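스틱빌 퍼즐 대여점 자주 묻는 질문

문의 메일의 대부분은 아래 항목 중 하나로 답이 됩니다. 나머지는 대개 "문 열었나요?"인데, 메일을 읽고 있다면 열려 있는 겁니다. 답장이 없으면 닫혀 있거나 제가 하늘 부분을 맞추는 중입니다.

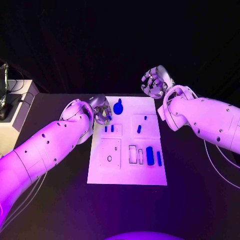 마지막 수정: 5월 / 연체료, 우편 반납 항목 고침

대여

한 번에 몇 상자까지 빌릴 수 있나요?
두 상자입니다. 세 상자를 빌려 가신 분들의 반납 기록을 살펴본 뒤 정한 숫자입니다. 세 번째 상자는 예외 없이 비닐도 안 뜯긴 채 돌아왔습니다. 명절 연휴가 끼어 있으면 한 상자 더 드리기는 하는데, 결과는 같았습니다.

대여 기간은요?
30일입니다. 다음 예약자가 없으면 한 번 연장할 수 있습니다. 연장은 메일이나 전화로 해 주세요. "거의 다 했어요"라는 말은 연장 신청으로 치지 않습니다. 테두리만 맞춰 놓고 하시는 말씀인 경우가 많아서요.

연체하면 어떻게 되나요?
벌금은 없앴습니다. 대신 연체한 날수만큼 다음 대여가 밀립니다. 예전에는 돈을 받았는데, 그러면 다들 떳떳하게 늦더군요.

회원이 아니어도 되나요?
됩니다. 다만 비회원은 한 상자만 빌릴 수 있고 보증금이 있습니다. 보증금은 반납 확인이 끝나면 돌려드립니다. 저희 확인 작업이 어떤 것인지는 다음 항목을 보세요.

없어진 조각

조각이 다 있는지 어떻게 확인하나요?
전자저울로 무게를 잽니다. 처음에는 하나하나 세었습니다. 담당이었던 올링 창(Oi-ling Tsang) 씨가 어느 오후 조용히 저울을 사 왔고, 그 뒤로 세는 이야기는 꺼내지 않습니다. 저울이 이상하다고 하면 그때만 셉니다. 장마철에는 종이 조각이 습기를 먹어 무게가 늘어나므로 저울도 믿을 게 못 됩니다. 이 시기에 반납하시면 확인이 좀 늦어집니다.

한 조각을 잃어버렸습니다. 어떻게 하죠?
우선 소파를 뒤집어 보세요. 다음은 청소기 먼지통입니다. 그다음은 개인데, 개는 시간을 두고 지켜보셔야 합니다. 그래도 안 나오면 상자에 쪽지를 넣어 반납해 주세요. 어디쯤의 조각인지 적어 주시면 고맙겠습니다. "파란 것"이라고만 쓰신 분이 계셨는데, 바다 퍼즐이었습니다.

변상해야 하나요?
한 조각은 봐드립니다. 두 조각부터는 상자값의 절반, 5조각을 넘기면 그 퍼즐은 손님 것입니다. 축하드립니다.

빠진 조각을 만들어 주기도 하나요?
네. 말린 매킨타이어(Marlene McIntyre) 씨가 두꺼운 판지에 본을 떠서 잘라 주십니다. 빈자리를 둘러싼 조각들을 맞춘 채로 가져오셔야 본을 뜰 수 있습니다. 그림까지 그려 넣는 데는 시간이 더 걸립니다. 원래 조각보다 잘 그려져서 오히려 눈에 띄는 문제가 있는데, 본인은 고칠 생각이 없으십니다.

남의 상자 조각이 섞여 있어요.
그대로 봉투에 따로 담아 가져오세요. 창구 옆에 미아 조각 통이 있습니다. 사연을 모르는 조각이 꽤 모여 있고, 가끔 주인이 나타납니다. 훔쳐 가는 분은 아직 없습니다.

맞추는 법에 관하여

처음인데 몇 조각짜리가 좋을까요?
어른이라면 오백 조각부터 권합니다. 아이와 함께라면 48조각짜리 바닥 퍼즐이 선반 맨 아래 칸에 있습니다. 어른 혼자 이걸 빌리셔도 저희는 아무 말 하지 않습니다. 천 조각으로 시작하겠다는 분도 말리지는 않습니다만, 밥을 어디서 드실지는 미리 생각해 두세요.

정말 테두리부터 해야 하나요?

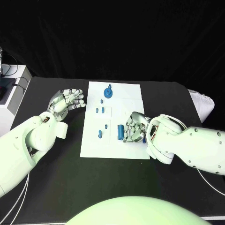 법으로 정해진 건 아닙니다. 펑이 장(Feng-yi Chiang) 씨는 늘 한가운데서 시작해 바깥으로 나가는데, 마지막에 식탁이 모자라 의자를 붙이는 모습을 여러 번 보았습니다. 테두리부터 하면 적어도 식탁에 올라가는지는 첫날 알 수 있습니다. 색이 또렷한 그림이라면 테두리와 덩어리를 번갈아 하는 쪽이 덜 지루합니다. 단색 배경이 넓은 그림은 모양별로 나누어 두세요. 돌기가 두 개인 것, 세 개인 것, 도무지 어느 쪽인지 모르겠는 것. 세 번째 무더기가 제일 커집니다.

조명은 어떤 게 좋은가요?
옆에서 비스듬히 비추는 스탠드가 하나 있으면 이음매가 잘 보입니다. 천장등만 켜면 코팅된 조각이 번들거려서 한쪽 눈을 감게 됩니다. 전구색은 밤에 분위기가 좋은 대신 회색과 베이지를 구별하지 못하게 합니다. 낮에 다시 보면 지붕에 모래사장이 올라가 있습니다.

상자 그림을 보면 반칙인가요?
아닙니다. 보지 않고 맞추겠다는 분께는 그림을 가린 상자로 드리니 빌릴 때 말씀하세요. 반납 때 "그래서 이게 뭐였어요?"라고 물으시면 알려드립니다.

중간에 치워야 할 때는요?
윌라텍스(Willatex) 펠트 매트를 빌려드립니다. 맞춘 퍼즐을 올린 채로 둘둘 말아 두는 물건입니다. 천천히 마세요. 빨리 말면 매트 안에서 아주 작은 소리가 나는데, 그게 오늘 저녁이 사라지는 소리입니다. 매트보다 큰 퍼즐은 합판이나 넓은 액자 뒤판에 올려 침대 밑에 넣는 수밖에 없습니다.

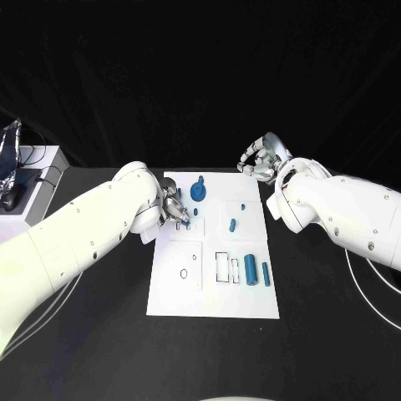 반납과 기증

우편으로 반납해도 되나요?
됩니다. 조각은 반드시 지퍼백에 담고, 상자 네 모서리를 테이프로 봉한 다음 겉상자에 한 번 더 넣어 주세요. 우편 반납은 소인 날짜가 기준입니다. 지퍼백을 생략한 소포는 흔들면 누구나 압니다. 배달하시는 분도 아셨습니다.

다 맞춘 채로 반납하고 싶은데요.
마음은 이해합니다. 부숴서 주세요. 주셀리아 세이샤스(Jucélia Seixas) 씨가 천오백 조각짜리 운하 풍경을 문짝에 얹어 들고 오신 적이 있는데, 저희 현관문이 그 문짝보다 좁았습니다. 사진으로 남기시면 게시판에 붙여 드립니다.

접착제로 고정해도 되나요?
대여품은 안 됩니다. 이 질문이 왜 필요한지는 묻지 말아 주세요.

기증받나요?
받습니다. 조각 하나쯤 비어도 괜찮으니 비었다고만 적어 주세요. 받지 않는 것은 곰팡내가 나는 상자, 개봉한 입체 퍼즐, 그리고 전 직장에서 나눠 준 로고 퍼즐입니다. 마지막 것은 이미 27상자가 있습니다.

예약 대기는 얼마나 걸리나요?
에네(Ene) 정원 시리즈가 가장 깁니다. 앞사람이 기한을 지키면 한 달, 연장하면 두 달입니다. 천훙 루이(Chun-hung Lui) 씨가 앞에 계시면 다른 시리즈도 한번 둘러보시길 권합니다. 대기 순번은 메일로 물어보시면 알려드리고, 차례가 오면 사흘 동안 맡아 둡니다.

전부 하늘인 퍼즐도 있나요?
있습니다. 늘 대여 가능합니다.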